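Lilletari hand-demo station -- walkthrough checklist, bowl task
Location: Khaemba kitchen. Done before the August sessions start. Comments are mine and may be ignored, as is traditional.

1. Table stable, nothing leaning on it.
Pass. I pushed it. It did not push back.

2. Tablecloth flat.
Pass with comment. Fold creases on the right side. Iron it or live with it, but please stop smoothing it between takes.

3. Pads seated on both grippers, no tears.
Pass. Pads get swapped at 2000 grasps. The log says 483, and I have chosen to believe the log.

4. Pivot pins tight.
Pass. One on the spare gripper was loose and has been dealt with. The spare stays in the drawer until somebody signs for it.

5. Jaws open and close fully with one finger.
Pass. If you need two fingers, stop and tell someone. The last person who powered through got a sore thumb and 100 demos we had to throw out.

6. Fingers clear of the linkage.
Fail on the first try, pass on the second. The linkage pinches. It has no opinion about whose finger it is.

7. Bowls empty before the first grasp.
Pass. No water, no soup, no keys.

8. Hot drinks and flasks off the work table.
Pass. They live on the counter. See that they go on living there.

9. Demonstrator moves at a speed the arm can copy.
Needs work. The Wodov arm will try to repeat whatever you show it, including the flourish at the end -- so no flourish.

10. Start and stop called out loud.
Needs work. Nodding is not calling out.

11. Break taken every half hour.
Marked "yes" in the log, in one pen, in one sitting. Recheck.

Overall: cleared for bowl demos, with items 9 through 11 to be looked at again before Nunico gets the first batch.
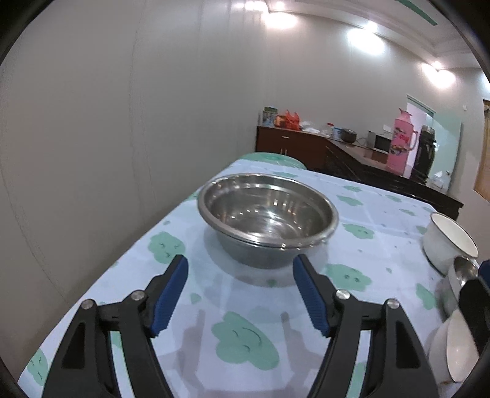
Aiman Pillai: On item 9, could we add a line about the approach? Half my demos last round came in low and scraped the rim, and the arm learned the scrape beautifully. I'd like people to pause over the bowl for a beat, then close. Also, I did take the breaks. It was my only pen.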